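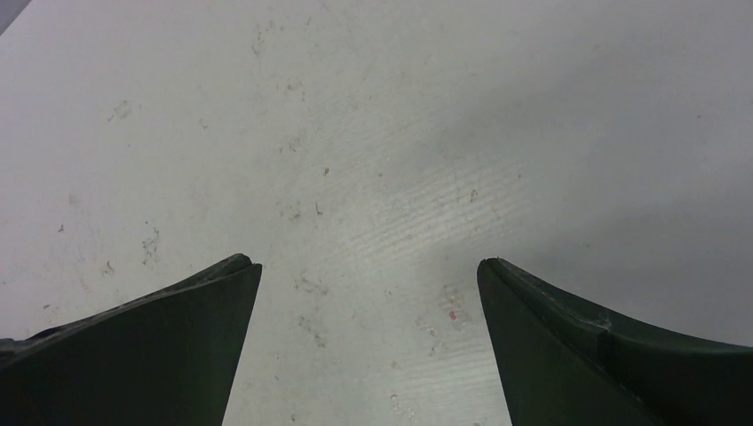 *The Gresent fingers, open over the bench.*

The lab manager at Bullanley had already put the coffee on when I came by on 3/18/19, and she wanted to talk about fingertips before I had my coat off. Her shop has been renting the Gresent gripper kit from Doreck for four months, and she has opinions on nearly every part of it (most of them kind, I should say).

"I like the green ones," she told me. "They come to a point, so you can get down beside something small without shoving its neighbor over. We sort little molded parts all day long, and our old gripper had fingertips like a pair of bricks."

The kit arrives with two sets of fingers, a wrist camera and a thick binder of instructions that she says she read over a weekend with her feet up. Setup took her 11 hours, spread over several evenings, and she'd like Doreck to know that the chapter on camera alignment could use another pass. "I'm patient, but I read that page so many times I could sing it to you."

I asked about wear. The corner of one tip looks a little chipped, and there's a pale scuff on the other finger, up by the step in the molding. She didn't seem bothered by either one.

"They're working fingers! I'd swap them if the parts started slipping, and they haven't. A new pair is 79 dollars, and I keep one in the drawer so I can sleep at night."

The bench top gets more of her worry. It's a pale surface with its share of smudges and specks, and she would love for Doreck to sell a mat that wipes clean in one go. She has tried a mat from Gatti, which she thought was handsome but too shiny under her lights, and it went back in June.

Would she keep the kit when the rental is up? She took a good long time over that, topping off both our cups.

"I think so, yes. The support people call back the same day, and they let me ramble, bless them. If they'd print the binder in bigger type I'd sign tomorrow."

Doreck rents the kit by the month, with the spare fingers and the camera included, and the first support call can be booked before the box ships.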